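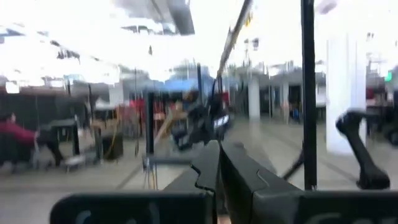 Slide 1. Okthorpe Shared Workshop, main floor, with the gripper in the foreground.

Speaker notes: The Drander Bench -- Building a Two-Arm Table in a Shared Workshop
Heino Hunt, Okthorpe Shared Workshop
Delivered at the Zunamside members' meeting, Jul 17, 2024

Good evening. Thank the hosts. Ask that questions be held until the table section is finished.

The Drander bench is a work table with robot arms mounted to its frame. It was proposed in January as a members' build. The workshop agreed to provide floor space on the condition that the bench could be moved by two people and that its drawings would be left with the workshop. Both conditions remain in force.

Slide 2. The frame. Black aluminum extrusion was selected for the frame and butcher block for the top. Explain the choice: members already own the hex keys, and a bracket that is in the wrong place can be loosened and moved. The first frame was assembled in one evening and was out of square by 10 mm at the far corner. It was taken apart and rebuilt against a flat section of the floor. Recommend that other groups check the diagonals before tightening anything.

The wooden top is fastened from beneath through slotted holes. Wood moves with the season, and an early top that was held rigidly developed a slight crown. (If Dambrauskienė is present, acknowledge her work on the slots.)

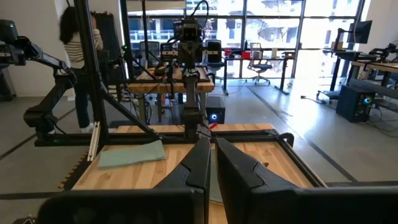
Slide 3. Mounting the arms. Each arm is bolted to the extrusion and not to the wood. When an arm stops quickly, the load passes into the frame, and the tabletop stays quiet enough for small objects to remain where they were set down. The bolts are checked every 2 weeks and a paint mark is drawn across each head. A broken mark means the arm is not to be powered.

Slide 4. Cables. Pause here. This was the most frequent cause of lost time. The log for the build holds 226 entries, and 70 of them concern a cable: pulled, pinched, or plugged into the wrong arm. Slack must be left at every joint, then the arm moved by hand through its full reach with the power off. Labels go at both ends.
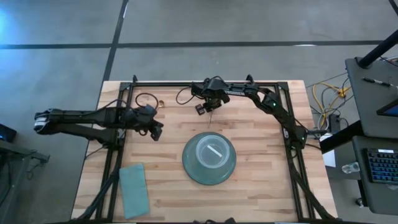 Slide 5. Objects for practice. Members are encouraged to begin with ordinary tableware and a folded cloth. A shallow plate is harder than it looks, as the fingers must approach the rim at a low angle. A small ring will show any error in height at once. Clear plastic should be left for later if a member intends to rely on a camera.

Slide 6. Floor rules. Hands stay outside the frame while the arms are powered. The person at the keyboard calls out before each start and waits for a reply. Drinks are kept off the bench. The last rule has been read aloud at three meetings and will be read again tonight.

Slide 7. Remaining work. A guard for the lower cable run, a second set of fingers with a softer face, and a written procedure for moving the bench. Drawings may be requested at the front desk.

Take questions.

Comments (3)

mkessler: Was the tabletop oiled or left bare? Ours picks up marks from the fingers.

Heino Hunt: Oiled once, before mounting. Marks do still appear and are sanded out as required.

tolliver_b: The diagonal check saved us an evening. Please post the slot dimensions when they are available.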